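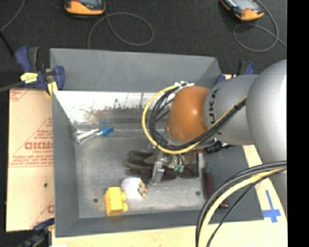

MEETING NOTES — SHARED WORKSHOP

Home | Calendar | Meeting Notes | Bench Rules | Join Us
Last updated: April

Dusosbridge Shared Workshop, monthly members' meeting
Wednesday, 7 p.m., at the long table

Hi all! I'm on notes again, so you get my version. We started a few minutes behind while the coffee finished, and we had a good turnout considering the rain.

1. Last month's notes
Accepted with one fix. I wrote that the Motum shelving was going on the north wall and it's going on the east wall, next to the sink. My mistake, and thank you to the person who had already bought the brackets and was very nice about it.

2. The gray bin
This took up most of the evening! The gray metal bin that's clamped to the work surface was supposed to be for things you need again in the same session, and it has turned into the place where everything lands. We talked through what's in there. There are the dark work gloves, the ones in brown and olive, and a hand tool with a long maroon handle that looks like a screwdriver (one member swears it's a nut driver, and we went back and forth on that for longer than I'd like to admit). Then there's the bright white rounded thing with the small printed patch on it, and the yellow block with the two knobs on the side, which looks like it came out of a toy box. Several people have kids who would be very happy with that block, but we agreed it stays put until somebody claims it.

Some of us wanted the bin gone altogether. Others (me included) like having a spot with sides on it, so small stuff doesn't roll onto the floor. We voted and the bin stays, 10 in favor and 2 against. The two against asked for it to be noted that they still think a pegboard would be better, so — noted.

What we agreed:
- Gloves go back on the glove hooks at the end of your session, cuffs up.
- Hand tools go back in the drawer they came from. If you don't know which drawer, leave the tool on the tray by the sign-in book.
- Anything with no owner moves to the claim shelf on the first of the month and stays there until the next meeting.
- The clamps stay on the bin. Please don't borrow them for glue-ups, even for ten minutes!

I'm making a label for the bin this week. Suggestions for the wording got silly pretty fast, so I'm going with "Working on it now" and leaving it there.

3. Gloves in general
Following on from the bin, we are short on gloves in the smaller sizes and have far too many large ones. A couple of members have been wearing large gloves with the fingertips flopping over, and everyone agreed that has to stop. Kashyap Hardware will take back unopened pairs if we bring the receipt, and I have the receipt somewhere. We'll swap what we can and buy the rest new.

4. Money
We have $240 in the supplies fund. The quote for the drawer inserts from Kashyap came in at $186, including delivery, and everybody liked the sample that got passed around. Approved. What's left goes toward the gloves, and if there's anything after that, we'd like a better lamp over the sink. The current one buzzes.

5. Drawer labels
Half the drawer labels have peeled off and the other half are in handwriting that none of us can read (some of it may be mine). We're holding off until the inserts arrive, then we'll do all the drawers together in one evening. I'll bring the label maker, and we need somebody to bring tape for it — the wide kind, please, the narrow tape jams.

6. Visit from Plekbridge
The Plekbridge workshop asked if they could come over and see how we store things, which got a big laugh after item 2. We said yes, but after the drawers are done. Snacks are on us. I'll write back to them and suggest a Wednesday, same time as our regular meeting.

7. Anything else
- The broom is back. Thank you, whoever you are!
- Please wipe the work surface around the bin as well as in front of it.
- The side door sticks when it's damp, so give it a second pull and check that it has latched.
- Still looking for the lid to the blue paint can.

We wrapped up at 8:40 p.m. Next meeting is the same time and same table, and I'm bringing the lemon bars.

Contact the workshop desk | © Dusosbridge Shared Workshop | Back to top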